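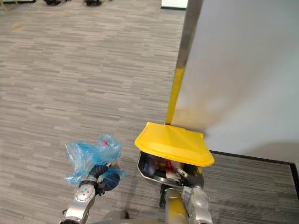 Burkwood Office Services
Staff and Operations Meeting – Minutes
September, 2:00 p.m., second floor meeting room

Present: Akinyi Kinyua (chair), Tudor Pană, Puspita Jugah, Saodah Ngau
Apologies: Ningsih Nair
Minutes taken by: Puspita Jugah

1. Previous minutes
Agreed. The Kiltow supply contract is carried over to next month.

2. Robot on waste rounds
Tudor reported on the first month of robot bag handling. The robot is doing the open-plan bins on the afternoon round. Kitchens and restrooms stay with the cleaning staff. Target for the month was 300 bags and the target was met.

Saodah said the afternoon crew likes having less bending and lifting, but the round now includes standing by when the robot stops. She asked that this be counted as work time on the Grollix sheets – at present it shows as idle. Akinyi agreed. Tudor to change the sheet.
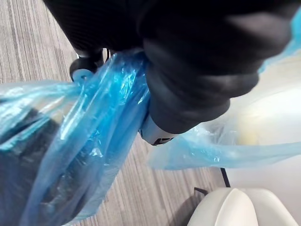
Item 2: blue bag held at the neck in the gripper.

Saodah also raised overfilled bins. Staff on the floor push trash down past the lid and the bags get heavy. Tudor to send a notice to all tenants.

3. Hours and jobs
Akinyi confirmed that no one's hours will be cut this year. The 60 hours a month taken off the waste round will go to carpet care and glass, both behind schedule. Puspita asked whether the new tasks would be paid at the same rate. Akinyi said yes, and will put it in writing.

Two people have asked to move to mornings. Ningsih to speak with them when she is back.

4. Training
Oei will run a session on stopping and restarting the robot. Everyone on the afternoon crew is to attend, paid. Saodah asked for a one-page card in plain words – the current manual is 80 pages and is kept in the office, where the crew can't get at it after 5:00 p.m. Tudor to draft the card and Saodah to check it.

5. Other business
Vacuum on the first floor is still out for repair. Glove order to include more size small.

Meeting closed at 2:50 p.m. Next meeting in October, same room.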